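Netel library tables stay put through summer, swap day back in April

NETEL – The long wooden tables on the ground floor of the Netel branch library are staying. For now anyway. The town put out word this morning that the plan to swap them for smaller desks is on hold until after the summer, and the money set aside goes to the roof over the children's corner instead.

Short version: roof leaks, tables don't.

The desks were to come from Mavier, the office supplier out on Susta Road, at 499 dollars apiece. Order was never signed. Mavier says it will hold that price through the fall but not past it.

Regulars had been grumbling since winter. The long tables went in when the branch opened in 2000 and get used for pretty much everything – homework, tax forms, jigsaw puzzles, the Monopoly crowd on rainy afternoons. Smaller desks would have meant more outlets and a bit more quiet, which plenty of people did ask for. A comment sheet left at the front desk filled up fast and opinion was split, going by what was written on it. Several asked for better lamps and didn't mention tables at all.

Roof work starts as soon as a contractor is picked. Two bids in so far. The children's corner moves upstairs while that goes on, next to local history, and story hour stays at 10 a.m. Strollers can use the elevator by the Nomura Street door. Front steps stay open to, but expect scaffolding.

Parking: the two spaces nearest the book drop will be taken up by the crew. Use the lot behind the post office, free for the first two hours. Book drop itself is not moving.

Also back on the calendar, the spring clothing swap. It was skipped last year after the boiler quit. Bring clean things only, adult and kids sizes, no shoes this time. Drop-off is at the side door in April from 9 a.m., swap opens at noon and runs till it's picked over. One bag in gets you one bag out. Anything left at closing goes on to the Susta thrift store, which has asked for sweaters and warm layers in particular – they run short of those even in spring. Coats are fine, bedding isn't.

Hours are unchanged while the roof is being done, except the branch may close early on days with heavy lifting overhead. Notices will go up on the door the evening before. Holds get kept a extra week for anyone caught out.

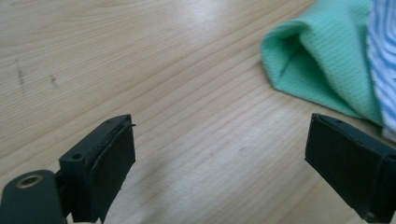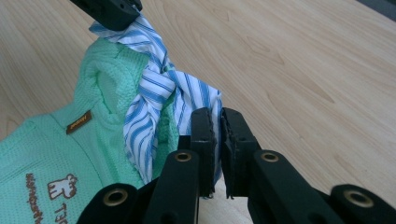 Light wood tabletops. In the second photo, a mint-green waffle-knit garment.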